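Handheld Gripper Recording in Furnished Rooms: Site Inspection Checklist with Comments

Kedirton site, sheet 13

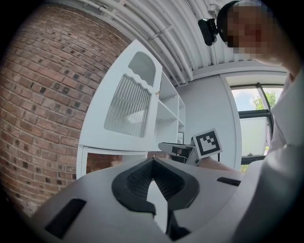
This sheet applies to recording work with hand-held grippers in rooms that hold ordinary furniture. It is completed before the first take at each station and again after any change of furniture, operator or marker. Fixed arms are inspected under a separate sheet.

Posted by Miden Site Practice
February 16, 2025

We use cookies to remember your settings and count visits. Accept / Manage choices

Mark each item P (pass), F (fail) or N (not applicable). An F in section 1 or 2 stops work at that station. An F elsewhere may be carried for one shift with the lead's initials.

1. ROOM AND ACCESS

1.1 Walking path to the station clear, minimum width 800 mm. P
Comment: Measured at the narrowest point. Keep spare cases out of the path, including during breaks.

1.2 Overhead pipes and conduit checked for loose brackets and sagging runs. P
Comment: Visual check from floor level only. Do not hang cables, lights or markers from building services.

1.3 Cabinet stable with the door fully open. P
Comment: Push test at the top rail, door open, shelves empty. Repeat the test once the shelves are loaded. Glass-door units are heavier at the front than they look on the drawing.

1.4 Glass panels free of chips and cracks; panel seated in its frame. P
Comment: Ribbed glass hides short cracks. Run a gloved finger along the edges on both faces.

1.5 Signs, pictures and other propped items secured or removed. F
Comment: Small framed sign leaning by the cabinet at the lower right. Secure it to the wall or move it to storage. Carried from the last visit.

1.6 Daylight at the station noted. P
Comment: Window at the station with a clear upper pane and an apparently frosted lower one. Record blind position, if blinds are fitted, at the start of each batch.

2. OPERATOR

2.1 Head camera strap tight, no pressure marks after fit test. P
Comment: Refit after 18 minutes of wear on the first day. Straps settle.

2.2 Sleeves and cuffs clear of the jaws. P
Comment: Loose cuffs are to be rolled or banded. Jewelry at the wrist comes off.

2.3 Operator can release the gripper and step back without turning. P

2.4 Operator briefed on glass doors. P
Comment: Pull by the knob only. Do not catch the edge of the door with a fingertip of the gripper. If the knob slips twice, stop the take and check the pads.

2.5 Consent and face masking confirmed for anyone who may be recorded. P
Comment: Masking is applied before files leave the site. The consent form revised in September is the only valid one.

3. GRIPPER

3.1 Housing free of cracks; fasteners seated. P

3.2 Pads clean, texture intact, no lifting at the corners. P
Comment: Wipe with a dry cloth. Solvent is not permitted on textured pads. Replace as a pair and write the date in the tool log.

3.3 Jaws open and close evenly, with no contact between pad and housing. P

3.4 Marker flat, square to its mount and readable. P
Comment: Reject any marker with a bent corner or glare under the room lights. Tape repairs are an F.

3.5 Calibration file matches the tool in use. F
Comment: The Vishwakarma log lists the previous mount. Takes made against the old file are to be held until the offset is checked.

4. TASK SETUP

4.1 Start position of door and shelves agreed and written on the station card. P
Comment: "Closed" means latched or fully home. "Ajar" is not a permitted start position unless the task names it.

4.2 Objects for loading weighed and listed. N
Comment: Door tasks only on this visit.

4.3 Door opened and closed by hand over its full swing before the first take. P
Comment: Note stiff hinges. A door that needs a second hand is not suitable for single-gripper work.

4.4 Take limit set. P
Comment: 240 takes per station per shift. The Kundura plan shows a higher figure, left over from tabletop work. Use the limit on this sheet.

5. CLOSE OF SHIFT

5.1 Gripper returned to its case with the jaws closed.

5.2 Cabinet door closed, shelves cleared, knob checked for looseness.

5.3 Failed takes kept and labeled. Deleting them at the station is not permitted.

5.4 Contact with glass reported, with or without damage.

Open items: 1.5, 3.5. Section 5 to be completed by the closing shift.

Last updated: revision 4, item 2.4 reworded, item 4.4 limit added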